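Search this site Enter keywords Go

The two-arm kit deserves a slower answer

By Gonzalo Calvo

Since December our club has been discussing one question: should we buy the Silier tabletop kit, the one with two arms, or keep to a single arm and save the money? I have been asked for my opinion, and my opinion is to buy it, but with less hurry than some members wish.

The price is 1590 euros for the pair. One arm from Gisia costs 393, and for a beginner this is a fair machine. But with one arm you learn to pick up and put down, and after a few evenings you want more. With two arms you must think about who goes first, who waits, and how they share the table. For me this is the real lesson, and it is worth paying for.

I have complaints. The manual is 18 pages long and eight of them are about safety and guarantee. The setting of the joints took us almost 20 minutes each time, and I did this work too often to call it a small matter. Bríd Corrigan thinks that the software will improve. Maybe so, but I prefer to judge what is sold today.

I also do not agree with those who call sorting exercises childish. Balls and discs are honest objects. A ball rolls away if you are careless, and a flat disc is difficult to take from a table.

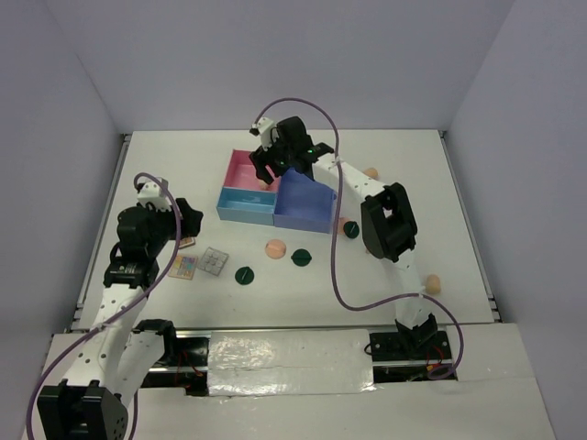 Urquijo Robotics Club, Tabletop Group

With a gripper over the pink part of the tray and the cables hanging in wide loops, you understand why I ask for better cable clips. The purple cable of the right arm goes high over its own gripper and then down to the middle of the table. A seller at this price should include a proper guide for it.

So I would say yes to the kit, if Silier agrees to a second set of joints at a lower price. I will bring their reply to the next meeting.

Related items
Plolton gripper: first notes
Which servo for a small arm?
Minutes of the Tabletop Group, December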